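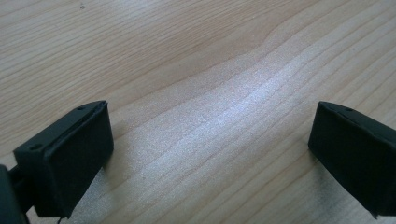
How do you keep a pale wood tabletop looking fresh when it gets used every day?
Wipe it along the grain with a barely damp cloth, dry it straight away with a second one, and save the oil or wax for when the surface starts to look thirsty.

Tabletops We Love: The Pale Wood Gallery
Posted Sep 1, 2022

Welcome to the Gargate tabletop gallery! We started this page in April as a place to park a few pictures between jobs, and it has grown into the part of the site we enjoy most. Table legs get all the compliments, but we are top people through and through. Give us a broad, light surface with some movement in it and we will happily stand there tilting our heads for ten minutes (customers have caught us at it more than once).

The picture at the top of the page is a honey-beige one with long wavy grain, and we adore it. Look at how the lines run up on a diagonal, tight and a little warmer at the upper left, then opening out as they head right. It's like a map of low hills!

The shine across the middle is a treat too. Where the light catches the finish, the wood goes almost silvery, and you can still make out the grain underneath as soft gray waves. There's even a tiny dark speck near the top edge, left of center. We're fond of specks.

A few notes for fellow grain watchers

Walk around your table before you decide where it goes. The same top can look creamy from one side and tan from the other, and a window makes a huge difference. We turned our own kitchen table 4 times before we were happy, and it still gets moved whenever the sun shifts.

If you're choosing from boards at our Miltow shop, ask us to lay 2 of them side by side on the trestles. Wavy grain next to straight grain can be gorgeous, or it can make you a bit seasick, and it's much easier to tell at full size than from a small sample.

For anyone who keeps asking about the finish on our Escobar dining table: it's a clear satin, put on thin and rubbed back between coats. The Pollitlow bench gets the same treatment. We love how both of them feel under your hand, smooth but still like wood.

Got a tabletop you're proud of? Bring a picture to the counter or mail us a print, and tell us which room it lives in. Scratches, rings and homework dents are all welcome. We especially want to see big swirly grain, so if you have some, please send it in!

Gallery item 753. Tabletops, light woods, grain.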